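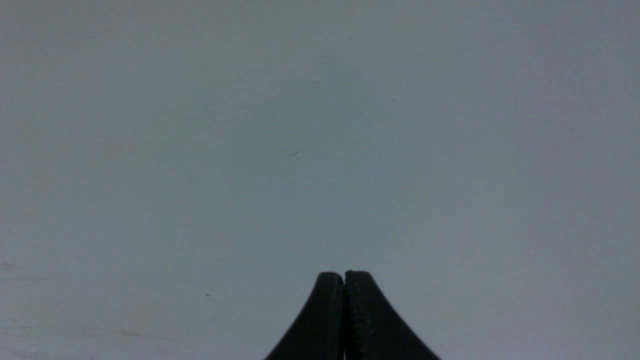 Page last modified: August

4.2 What the tray cell changed for the crew

Vendors told the Parnden kitchen that Fliretti would "free up" its plating staff. We watched for 60 shifts and are not convinced. Before the arm came, one worker set out dishes and produce for each tray and moved on. Now the same worker sets them out, waits for the arm, and fixes what it gets wrong. The job title went from plater to cell attendant. The pay did not move.

The log counts a pick as a success once the fingers close on something. It has no field for a dish nudged out of place, and staff told us those were what ate their time. Of 300 logged stops, 50 were cleared by an attendant who never wrote down a cause.

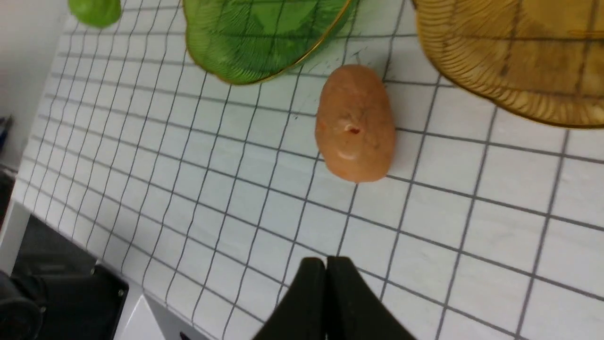

Figure 3. Closed gripper, potato-shaped item and two leaf-shaped plates on the gridded table.

Smooth, rounded items sitting close to a plate rim drew the most complaints in our interviews. Attendants had begun to space things out by hand before each run, a task that appears nowhere in the Wundon savings model. Management called this a training issue. We would call it unpaid setup work.
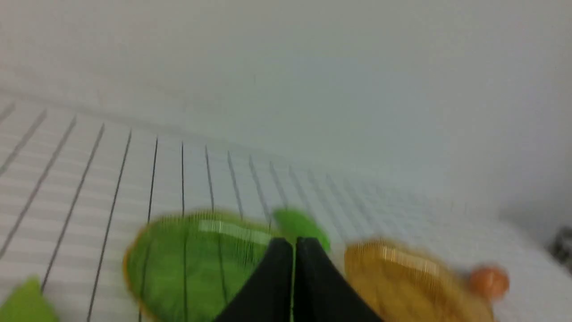

4 min read

Speed is the other claim. The Sial report gives a rate of 300 picks per shift but leaves out the time spent resetting the table between runs. We asked for those times twice and did not get them. Until they are released, we see no basis for saying the cell saves labor at Parnden, and some reason to think it has only moved the labor to people whose minutes go uncounted.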